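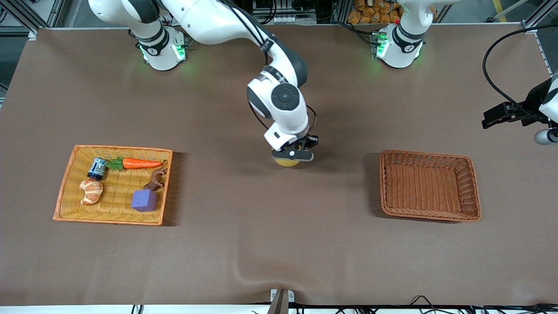
Hostham bus users asked to stop being polite to the 39

Passengers on Hostham's 39 bus are being asked to put their arms out properly, after a month in which the service sailed past a good many people who thought they had hailed it.

Vistus, which took over the route in June, says its drivers have been told to stop only for a "clear and deliberate signal". Raised eyebrows, a folded newspaper and the small nod that has served the town for years no longer count.

The firm has put up notices at all 16 stops between the station and the hospital, showing an outstretched arm at shoulder height. The one outside the library has been fixed to the back of the shelter, where it can be read by anybody standing in the flower bed.

More than 300 complaints reached the town council in the first four weeks. Several came from people who had been left behind twice in one morning, and one ran to nine pages with a map.

Vistus said the old arrangement was unfair to newcomers, who could not be expected to know the nod. It added that the 39 was now running to time for the first time in its records, a claim that passengers at the hospital end put down to there being fewer of them on board.

The council, which pays towards the evening service, has asked for drivers to slow down at any stop with a person at it. Vistus has agreed to look at the idea and will reply by the autumn.

In the meantime, 800 leaflets explaining the signal are to be handed out on the bus, to passengers who have already managed to get on it.

The last 39 of the night still leaves the station at 10.50pm, four minutes before the London train gets in. There are no plans to change this.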